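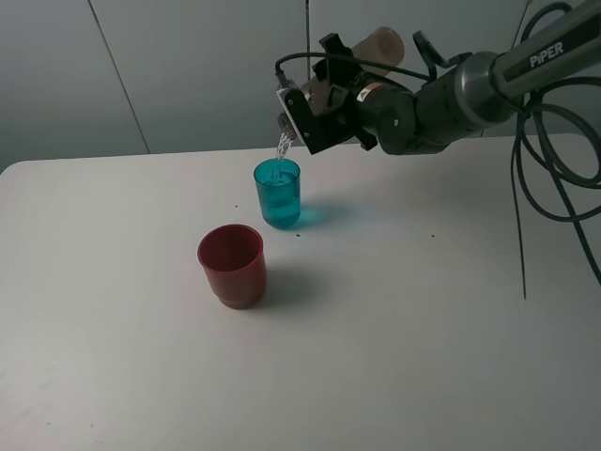 Ticket 96: Pouring task, overfill and general attitude

Status: Open (reopened)
Site: Hebden kitchen bench
Reported by: Dorothy Greenwood
Assigned to: Neville Crabtree
Priority: Medium, was Low until the toaster

Summary
Arm pours water into a cup. Sometimes it stops. When it doesn't, the bench gets whatever the cup can't hold. Expected behavior is a drink.

Steps to reproduce
1. Put the teal cup on the far half of the table and the red one nearer the front, to the left.
2. Load the "pour one glass" routine. Bottle filled to the shoulder, cap off. (See ticket 17 for what happens with the cap on.)
3. Run it. The pour itself is fine, a thin stream straight into the teal cup.
4. Wait for the level to get past two-thirds and see whether the wrist turns back.

Log

Dorothy, 9:40 a.m.
Ran it 17 times with the teal cup. It overfilled on 6. The good ones were very good, and I would have tipped the waiter. The bad ones kept pouring with complete confidence until I hit stop. Same bottle and same cup every time. I topped the bottle up between runs by hand, which takes me four seconds and no calibration.

Neville, 10:15 a.m.
How far were you topping it up? The routine goes by tilt angle and time. It has no idea how much is in the bottle, so a fuller bottle means a fuller cup.

Dorothy, 10:22 a.m.
To the shoulder, as per step 2. My shoulder may not be your shoulder.

Neville, 11:05 a.m.
Switched on the level check from the overhead view. It looks for the waterline through the side of the cup and ends the pour when the line gets to the mark. 9 runs with the teal cup, no spills. Closing.

Dorothy, 1:30 p.m.
Reopening. Please try the red cup.

Neville, 1:50 p.m.
Ah.

Neville, 2:10 p.m.
The red cup is opaque, so there's no waterline to find from the side. The check reports "level: 0" all the way up and, I'm sorry to say, over the rim. Have put a hard time limit on the pour so it can't empty the bottle. The limit is set for the teal cup. The red one is slightly wider, so it will come out a bit short – I can live with short.

Lindiwe Mokgethi, 2:35 p.m.
Drive-by comment. Can we weigh it? Gotness has a flat scale they'd lend us. Put the cup on that, stop at the target weight, and the color of the cup stops mattering. Splash and bubbles stop mattering too, which I suspect is half the trouble with the waterline anyway.

Clive Haslam, 2:50 p.m.
Question from the person who has to write the Tirnby demo notes: am I allowed to say it can pour a drink?

Neville, 2:58 p.m.
You can say it can pour water, from this bottle, into the teal cup, with somebody holding a towel.

Clive Haslam, 3:01 p.m.
So roughly my nephew at age three. Fine. I'll leave tea out of it.

Workaround until fixed
Use the teal cup. Fill the bottle to the tape line (Dorothy has now added a tape line). Keep a hand near stop. Keep the toaster on the other counter.

Still to do
– Scale from Gotness, Lindiwe to ask
– Red cup retest once the scale is in
– Find out if the level check minds lemonade
– New toaster, Neville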